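Kapitel 7
Greifer im Vergleich

Lernziele

Nach der Arbeit mit diesem Kapitel können Sie
– Parallelgreifer und mehrfingrige Hände nach Greifart, Steuerungsaufwand und Einsatzbereich unterscheiden,
– einen Vergleichsversuch so planen, dass die Ergebnisse zweier Greifer nebeneinandergestellt werden können,
– den Blickwinkel von Handgelenk- und Kopfkameras bei der Auswertung berücksichtigen,
– ein Versuchsprotokoll mit Fehlerklassen führen.

7.1 Warum Vergleiche schwierig sind

In Kapitel 6 wurde der Greifer als Teil der kinematischen Kette behandelt. Für die Auswahl in der Praxis reicht das nicht aus. Ein Datenblatt nennt Hub, Greifkraft und Eigengewicht, sagt aber wenig darüber, wie sich der Greifer an einem nachgiebigen oder spiegelnden Gegenstand verhält. Diese Angaben muss man im Versuch gewinnen.

Das durchgehende Beispiel dieses Kapitels ist der Versuchsplan Farkirside, den die Firma Plellumell für ihren Standort Floteneck ausgearbeitet hat. Er umfasst 700 Greifversuche, verteilt auf mehrere Greifer und zwei Kameraanordnungen. Die Steuerung Ban zeichnet Gelenkwinkel, Motorströme und Kamerabilder mit gemeinsamer Zeitbasis auf. Der Plan ist in der Fassung vom 13.01.2021 abgedruckt (Anhang C) und wurde seither nur in der Nummerierung geändert.

Zwei Grundsätze gelten für alle Versuche. Erstens wird zwischen zwei Messreihen immer nur eine Größe geändert, also der Greifer, die Kamera oder der Gegenstand. Zweitens wird ein Fehlversuch genauso vollständig aufgezeichnet wie ein gelungener. Wer Fehlversuche verwirft, kann später nicht mehr sagen, ob der Greifer, die Bahnplanung oder die Bilderkennung versagt hat.

Folien, blanke Stangen und glatte Böden stellen dabei besondere Anforderungen. Eine zerknitterte Klarsichtfolie erzeugt Glanzlichter, die von Bild zu Bild wandern, sobald sich die Kamera mit dem Handgelenk bewegt. Eine dünne Metallstange ist dagegen leicht zu umschließen, kann sich aber in der Hand drehen. Auch Schatten auf dem Boden gehören zu den Störgrößen und werden im Protokoll vermerkt.

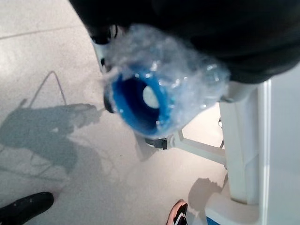
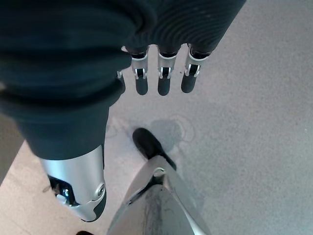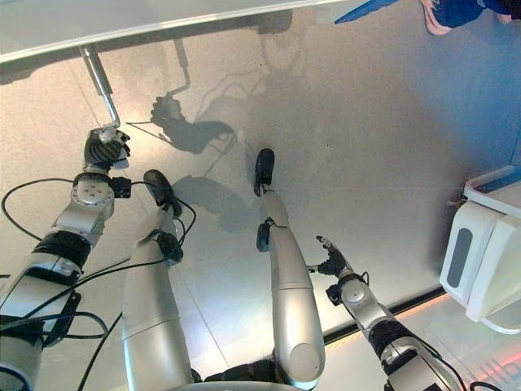
Abb. 7.1 bis 7.3: Folienumhüllter blauer Gegenstand dicht am Greifergehäuse; Roboterhand mit dunklem Stoffüberzug; humanoider Roboter mit Metallstange in der linken und geöffneter rechter Hand. Abb. 7.1 und 7.2 Handgelenkkamera, Abb. 7.3 Blick von oben.

7.2 Kameraanordnung und Sichtfeld

Eine Kamera am Handgelenk liefert den Gegenstand groß und aus geringem Abstand. Der Preis dafür ist Unschärfe im Nahbereich: In Abb. 7.1 sind der Gegenstand und das Gehäuse etwas unschärfer als der Boden dahinter. Außerdem verdeckt der Greifer selbst einen Teil des Bildes. In Abb. 7.2 nimmt der Stoffüberzug einen erheblichen Teil der Bildfläche ein, und der vierte Finger ist nur teilweise zu sehen.

Der Blick von weiter oben wie in Abb. 7.3 zeigt beide Arme und ihre Lage zur Tischkante. Für die Beurteilung des Fingerkontakts ist er meist zu grob. In der Auswertung werden deshalb beide Ansichten herangezogen, sofern sie zeitgleich vorliegen.

7.3 Fehlerklassen

Im Versuchsplan Farkirside wird jeder Fehlversuch einer der folgenden Klassen zugeordnet:

F1 Gegenstand nicht erreicht
F2 Gegenstand berührt, aber nicht gehalten
F3 Gegenstand gehalten und vor der Ablage verloren
F4 Abbruch durch die Steuerung

Treffen mehrere Klassen zu, zählt die zeitlich erste. In der ersten Messreihe mit 113 Versuchen entfielen 23 auf die Klasse F2. Die Abtastzeit von 500 Millisekunden, mit der die Motorströme anfangs gespeichert wurden, war für die Trennung von F2 und F3 zu lang; Abschnitt 7.5 behandelt die Wahl eines geeigneten Werts.

Aufgabe 7.1
Berechnen Sie den Anteil der Klasse F2 an der ersten Messreihe und geben Sie an, welche weiteren Angaben Sie benötigen, um zwei Greifer anhand dieses Anteils zu vergleichen.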